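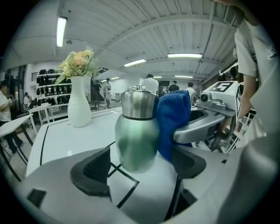

Ausgabe 172 · Seite 100

Edelstahlflasche von Skallano im Alltagstest: schön bauchig, ein bisschen eigen

Mai | von der Redaktion Küche & Kram

319 Mal geteilt | 172 Kommentare

Ich wollte eigentlich keine Trinkflasche mehr kaufen, im Schrank stehen ja schon genug davon. Aber dann kam die Skallano in diesem blassen Grün, gebürstetes Metall, oben der glänzende silberne Schraubdeckel mit dem kleinen Knauf - und ich war verloren! Nach unten wird sie breiter und rundlich, und genau das mag ich so an ihr. Sie sieht auf dem weißen Tisch neben der Blumenvase fast aus wie ein Stück Deko.

Seit März ist sie jetzt bei mir im Dauereinsatz. Tee, den ich morgens um sieben einfülle, ist am Nachmittag noch angenehm warm, richtig heiß aber nicht mehr. Da war meine alte Lirnel besser, die hatte allerdings auch eine Delle und roch dauerhaft nach Pfefferminz. Kaltes Wasser bleibt dafür schön lange kalt, sogar im Auto.

Der Deckel schließt dicht, bei mir ist in der Tasche noch nie etwas ausgelaufen. Der Knauf ist hübsch, mit feuchten Händen rutsche ich aber gern mal ab (beim Abwasch nehme ich inzwischen das Geschirrtuch zu Hilfe). Und in der Fuge zwischen Deckel und Flasche sammelt sich Teerand, da muss man ab und zu mit einer kleinen Bürste ran. Gespült wird bei mir nur von Hand.

Noch was zur Form: In den Becherhalter vom Fahrrad passt sie nicht, dafür ist sie unten zu bauchig. In meinem Arkitz-Rucksack steckt sie im Hauptfach, das Seitenfach kann man vergessen. Und das Metall spiegelt - jeder Fingerabdruck ist zu sehen, ich wische ständig mit einem Tuch drüber. Wer das nicht leiden kann, sollte sich lieber etwas Mattes suchen.

Ich würde sie trotzdem wieder nehmen, für Schreibtisch und Esstisch auf jeden Fall. Zum Wandern bleibe ich bei der alten Lirnel, Delle hin oder her.

Vier von fünf Punkten.

1,741 Aufrufe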